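The planner at Bustton had been stalling since Monday, and always on the same packet.

She read the log again. The grasp was scored, the path was found, and then the arm held still over the box while the planner threw the path away and asked for another. It had done this 40 times before lunch. Kingi, the old planner, had never done it, but Kingi had knocked the cardboard over twice a day and they had voted it out.

He kept a hand by the laptop and waited for her to finish reading.
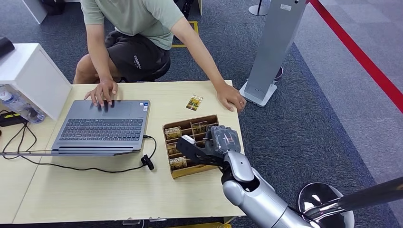

Why would a planner throw away a path it has just found?

The perception node sends a new pose every cycle, and if the new one differs by more than the tolerance, the old path no longer counts.

She knew that. She had written the tolerance herself, in January, at Talard — 2 millimeters, because the parts there were steel and stayed put. Snack packets crinkled. The estimate moved when the light did.

"What did you set it to?" he asked.

"I didn't set it to anything. I copied it."

She changed the number and restarted the node. The log began to scroll, and they both leaned in to read it.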